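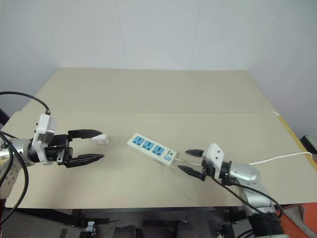 A white power strip with blue outlets and a rocker switch.

Zullside wants to charge renters a flat $30 a month for "common power." Flat! Same for the guy with two freezers as for me, one lamp and a laptop. I read the notice twice. No meter readings, no breakdown, nothing.

Ran the numbers on my own bills. 1,310 kilowatt hours all last year. My neighbor across the hall, 2,358. And we pay the same share of the hallway lights, teh laundry room, the gate. How is that fair?

Merkow Street buildings put in submeters. People grumbled, then they started switching stuff off. A flat fee teaches you to leave everything on. Why wouldnt you.

Meter it. Bill it. Post the readings in the lobby.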